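Prendier Opens Orders for Two-Arm Robot Practice Kit

FIRKVILLE, 22/06/2024 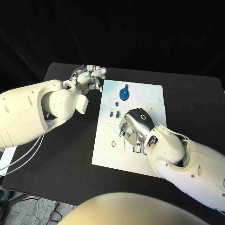 Two robotic arms at a white panel board with blue controls. Photo: Prendier

Prendier has opened orders for its bench practice kit, a set of control boards for training and testing two-arm robots. The first production run is limited to 200 units and will be assembled at the company's Rasenbridge plant. Deliveries are scheduled to begin in October.

Kauppinen will handle distribution and repairs. Each kit carries a warranty of two years. Replacement switches and knobs will be sold separately under catalog number 274.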